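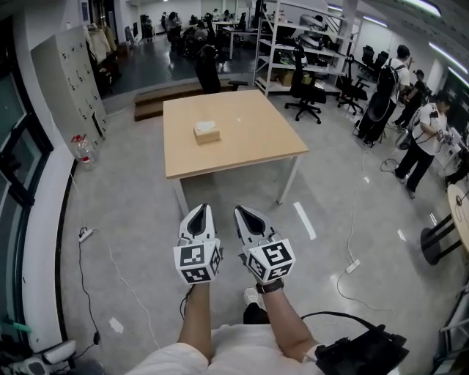 ## Living with type 2 diabetes on tour: a musical's company learns new habits

When the musical Prastik opened its spring run, its lead singer was already living with type 2 diabetes for two years, and only the stage manager knew. In September the singer told the rest of the company, at a short meeting before the Monday rehearsal. We spoke with several people from the production for this newsletter, and they asked us to print the story without names.

The singer explained that keeping the secret was more tiring than the show. Meals came late, after the second act, and blood sugar checks were done in a locked bathroom. "I was hiding my meter inside a makeup bag," the singer told us. "I did not want people to think I cannot finish a performance."

After the meeting, the company changed some small things. Dinner is now served at 5 p.m. on show days, before costumes and wigs. There is juice on both sides of the stage, and the dressers know where it is. The 25 members of the cast and crew also took a one-hour class on low blood sugar, given by a nurse from the local clinic. Two dancers said that they have diabetes in their families and had never asked any questions about it at home.

The understudy's contract was changed too. Before, the understudy got a call only when somebody was sick in the morning. Now there is a paid standby for every evening show, so the decision can be made as late as the intermission. It was used one time so far, in Khúc, and the audience gave both singers a long applause at the end. 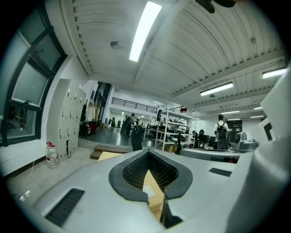 **Will the singer leave the show because of the diagnosis?**

The singer stays with Prastik until the end of the tour and has already signed for the cast recording, with the label Nilunex. The only change in the schedule is that there are no more days with two performances.

The company also decided to give one evening to the cause. The benefit concert at the Breltaron Theater sold 1557 tickets, and the bucket collection in the lobby brought another 3438 dollars. All of it goes to the clinic, which will use the money for free testing. The program was simple - songs from the show, two duets, and a short talk by the nurse during the break. The talk was planned for ten minutes but it took almost half an hour, as people kept raising their hands.

Seats for the last weeks of the tour cost 79 dollars in the front rows and less in the balcony. Readers who want to come as a group can write to the box office, and please mention this newsletter, because they keep some seats near the aisle for guests who need to go out during the show.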